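Drahomíra Baláž bought the Undar on a Monday and had its seat off by supper. What a motorcycle! Forty-seven horsepower, a tank the color of plums, and nowhere at all to put a sandwich. 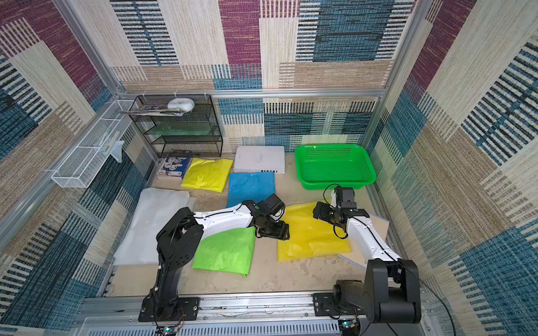

"You need a rack," said Matěj Lukáč, who loved racks the way other men love soup. He had already ordered the Rametti, with the wide plate and the little backrest, and he tore open the box right there in the shop. Bolts went everywhere! Drahomíra cleared a tier of the black wire shelving in the corner for the old grab rail — she might want it back someday — and held the lamp while he worked.

The first bracket fit. The second one fit better.

By dark they were out on the Vila road with 20 pounds of plums strapped on behind, singing, and the rack never made a sound.
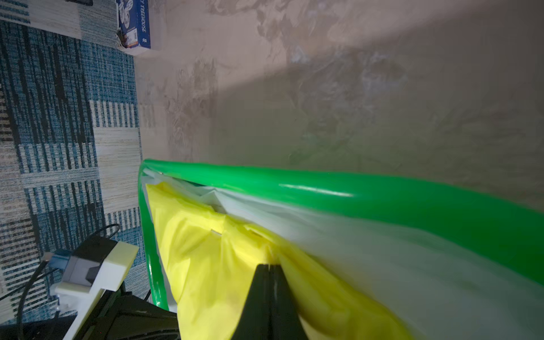 Yellow bag and white bag, in the green-rimmed liner.

"Tomorrow," Matěj shouted over the wind, "saddlebags!"

Recent stories
The Oakley Sidecar
135 Miles to Breakfast
Two Helmets in October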